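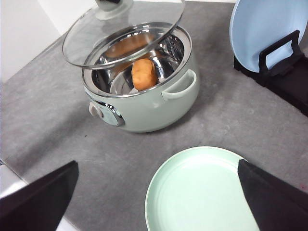

The little green pot, lid up.

31 Aug 2018
3 min read

Search this diary Go

Friday again, and the last of August, and I have done almost none of the things I promised myself I'd do this summer. The novel is still at page 36 (the same page 36 as in June!), though I did finally write back to Malsha, four sides of paper, mostly about the house and whether I'm really going to leave it.

I walked down to the river in Urkville after supper because the kitchen was too warm to think in. The geese were back on the far bank and a boy was trying to teach his sister to whistle, and I sat there much longer than I meant to, thinking about Mother and how she'd start airing out the winter coats on this very day, whatever the weather.

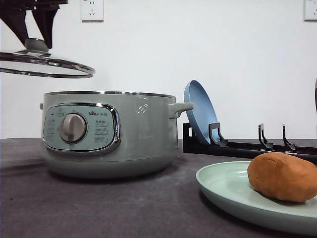

I should get mine out too, I suppose, but it feels like giving up on the warm evenings, and I'd like to keep a few more of them. Tharushi called at nine and we talked until 11, about her new job at Kodikara mostly, and her terrible landlord, and whether she'll come in October. She says yes if the trains behave. I've told her she can have the back bedroom, the one with the good morning light, so now I have to clear out all those boxes of sheet music.

Tomorrow, coats. Or maybe Sunday.

4 comments 11 shares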